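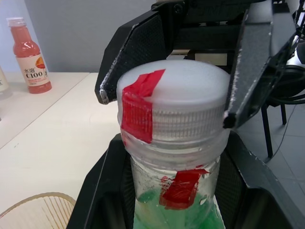

4.3 Seating and opening a filled bottle

Applies to clear plastic bottles with a ribbed screw cap, used with the Marnell holder.

Before you start
Set the holder on a flat, level table. Wipe the inside walls with a dry cloth. Keep other drinks and liquids at the far side of the table.

1. Check the threaded collar under the cap for cracks. Discard a bottle with a cracked collar.

2. Lower the bottle straight into the holder until the base touches the bottom. Do not push it in at an angle – the walls are sloped and the bottle can jam halfway.

3. Press down lightly on the cap. The bottle should not rock. If it rocks, lift it out, turn it a quarter turn and seat it again.

4. Find the marking tape. One strip of red tape goes over the top of the cap and down the ribbed side. A second piece goes on the front of the body, above the liquid.

5. Grip the cap by the ribs on both sides and turn it counterclockwise. Hold the cap level as it comes off the thread.

6. To close, set the cap flat on the collar and turn it clockwise until it stops. Do not force it further.

NOTE: Wrinkled tape on the cap can be left in place. Replace it when an end lifts. Tear or cut a new piece no longer than 50 mm and smooth it down from the top surface to the side.

NOTE: Scuffs on the bottle do not affect use. Replace the bottle after 7 months in service, or sooner if the level can no longer be read through the wall.

CAUTION: Do not squeeze the body of an open bottle. Liquid can rise over the collar and run into the holder.

CAUTION: Do not carry the holder with a bottle in it. Remove the bottle first.

Replacement holder: part 1120. Replacement caps, white: part 1888.

Section revised 4th July, A. Vilela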